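Treltar Student Robotics Support Desk
Ticket 1519
Subject: Sidewalk delivery course, navigation stack halts at start of run
Submitted by: Catrin Morgan, student team lead, Prothero section
Assigned to: Sizwe Venter
Faculty contact: Juraj Jelínek
Priority: Normal
Status: Resolved

Initial report

The team is preparing its entry for the December round of the Drandville simulated delivery course. Since the course update, the rover will not leave its starting position on the plaza map. The planner accepts the goal, reports a valid route, and then cancels it. The same build completes the sidewalk map without difficulty. We have restarted the simulator, cleared the map cache and reinstalled the Wekemov planner package. None of these steps changed the result.

Start view on the plaza map attached.

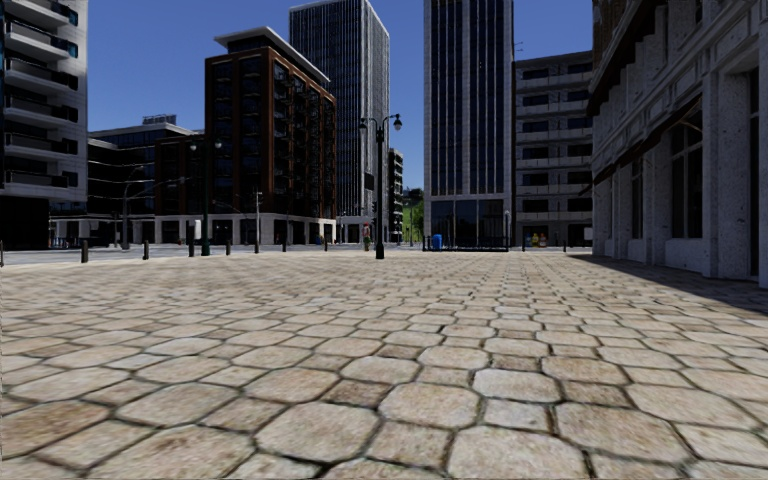 Attachment 1. Plaza map, stone paving and street lamps.

Log excerpt supplied by the team:

planner: goal accepted
planner: route found, 12 segments
local_map: obstacle cells 4000 (limit reached)
planner: no clear cell at base, route canceled

Response, S. Venter

Thank you for the log. The third line is the one of interest. The local map holds a maximum of 4000 obstacle cells, and your rover reaches that number before it has moved. Please confirm the following:

1. Which ground classifier is loaded, the default or the team's own.
2. The value of ground_tolerance in the team configuration file.
3. Whether the fault appears with the rover turned to face another direction.

Please do not raise the cell limit. It is fixed by the course rules, and a changed value will be rejected at check-in.

Reply, C. Morgan

1. The team's own classifier, trained by Osian Rosser earlier in the term.
2. We did not set one. The file has no such line.
3. Yes, in all directions tested.

Osian adds that his training set was collected entirely on the sidewalk map. A view from that set is attached for comparison.

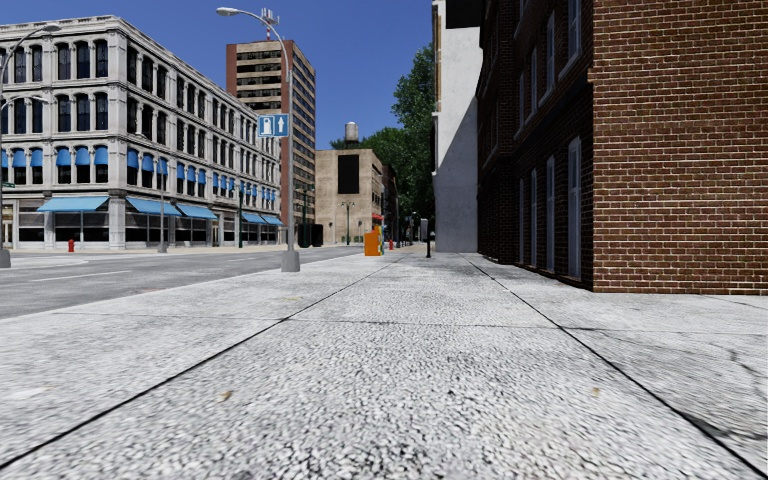

The classifier was accepted at the first check-in and has not been retrained. We would prefer to keep it if the rules allow, as the remaining lab time before the round is limited.

Response, S. Venter

The rules allow it. I loaded your build on the desk machine and reproduced the fault at the first attempt. The classifier has learned one kind of ground surface and marks the joints between the plaza slabs as raised edges. With the default classifier the cell count remains well under the limit and the rover departs normally.

Two remedies are open to the team:

(a) Use the default classifier on the plaza map only. Map-specific settings are permitted under section 9 of the course rules.
(b) Retrain with plaza views added to the set. The simulator's recorder may be used for this outside scored sessions.

I recommend (a) for the coming round and (b) afterward. Please also add a ground_tolerance line to the configuration file. When the line is missing, the planner falls back to zero — this is stated in the Wekemov setup notes, although the entry is easy to overlook.

Note, J. Jelínek

Approved for option (a). The team is to record the change in its engineering notebook before the next check-in. Rostam Hashemi will review the entry.

Reply, C. Morgan

Option (a) has been applied and the tolerance line added. The rover completed the plaza route in three consecutive runs. One slow turn remains near the final waypoint, which we will raise under a separate ticket if it continues.

Closing note, S. Venter

Closed with the agreement of the team. The setup notes have been amended so that ground_tolerance is listed among the required settings.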